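3.2 Breakfast equipment and the morning routine

Households in the Medby sample were asked to record every item used to prepare the first meal of the day. Of the 179 diaries returned, 26 were left out of the analysis as the entries stopped before the end of the first week. The remaining households named bread as the most common breakfast food, and toast was eaten more often by people living alone than by families with children. This agrees with the earlier interviews by Yimyam, in which older residents described toast as a meal that could be made without planning.

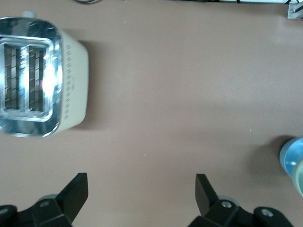
Figure 8. A two-slot toaster with a chrome top, viewed from above.

The size of the appliance appears to matter less than its place in the kitchen. Households that kept a toaster on the worktop used it on most mornings, while those that stored it in a cupboard tended to choose cereal — even where bread had been bought that week. The effect was weaker in Fesamis, where kitchens are larger and breakfast is often eaten outside the home. Replies on the cost of bread were too few to compare between the two towns and are therefore treated separately in Section 4.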